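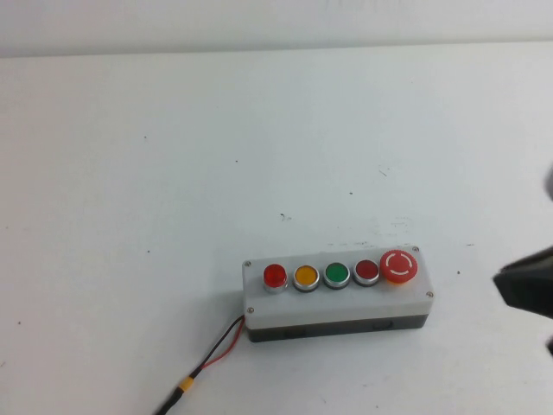
The control box on the white table, with its lamp, three push buttons and the big stop button at the right end.

Posted in: Workshop & Tools

I have wanted a proper button box for my small conveyor since May. Until now I started and stopped it with the switch on the wall, and each time I had to walk behind the bench. My neighbours in Stavlow think it is a strange thing to spend an evening on, but I enjoyed it very much.

The order of the controls took me longer than the wiring. I wanted the lamp at the far left, so that my hand never covers it when I reach for something. Then come yellow, green and dark red. Yellow is for reset, green is for start and the dark red one is the normal stop. The emergency stop has the right end for itself. I am right-handed and I can hit it without looking.

At first I had planned to put green beside the lamp. I drew it on paper, I pressed the paper buttons for a while (yes, really) and I changed my mind.

I bought the parts from Wemico, and the cable I had already, left over from a job at Skinberg. I had 6 metres and I used less than half. The buttons with the metal ring cost a little more than the plain ones, but they feel firm under the finger and I do not regret it.

One thing I would do differently. The lamp and the dark red button are both red, and a guest in my workshop tried to press the lamp. It is higher and has a dome, so for me the difference is clear - for him it was not. A white lamp would be better, and I may still change it. The lid is held by four screws at the corners, so it is quick to open.

Next I must write the labels. I have not decided yet if they should be in English or only small symbols.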